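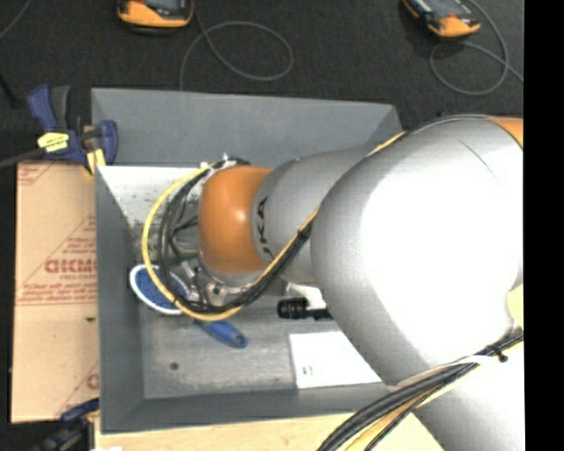

Search talks and notes Go

Speaker notes: What I learned standing next to a bin for an afternoon
Nazar Zinchenko
Reading time: 3 min

(Wait for the stragglers. Water.)

Hello. I run receiving at Kodel, so I am the person in the room who opens boxes for a living. In May I was sent to the open day at Undatier to see whether a robot could do some of it for us. My boss said to come back with an opinion. I came back with a tote bag and four pages of notes.

First, the tour. You get a badge, a coffee and a corridor. There is a slide about the future. Skip the slide. The demo hall is at the far end and the good spots by the rail go fast.

The setup. A big KUKA arm over a gray bin, with household odds and ends lying in the bin. One has a blue handle with a hole for hanging it up. I own something like it. The bin is held with bar clamps, the kind I have in my garage, and I found that very reassuring. — pause, let the garage people nod —

Cables. Yellow ones and black ones, looping around the wrist. If you came for the sleek thing from the brochure, adjust. Nélida Yáñez, who was hosting, got asked about the cables before anyone asked about the robot. She said the cables were the robot and the rest was furniture.

Numbers, slowly, people write these down. Their season target was 2,000 logged picks. On the morning of our visit the board said 1,932. Of those, 1,658 were marked good on the first try. I asked what happened to the others and was told they were "informative." I have started using this word about my own deliveries.

What it's bad at, according to Nélida: flat things. A sheet of paper lying on a metal floor is a hard afternoon's work. Round things are easier until they roll. She was more open about this than any sales rep I have met, and she got more questions for it.

(If short on time, cut the Korletey story. If not: the visitor from Korletey asked if it could fold shirts. Long silence. Then lunch.)

What I told my boss: not this year. Our mix at Kodel is too odd, and half of it is flat. Ask again when they've done the Punine trial, which uses real returns stock.

If you go yourself: wear flat shoes, stand on the left, ask to see the failures. They keep a log and they'll show you if you ask nicely.

Questions. Someone will ask about jobs. Take a breath first.

Contact the events desk | © Kodel talks archive | Back to top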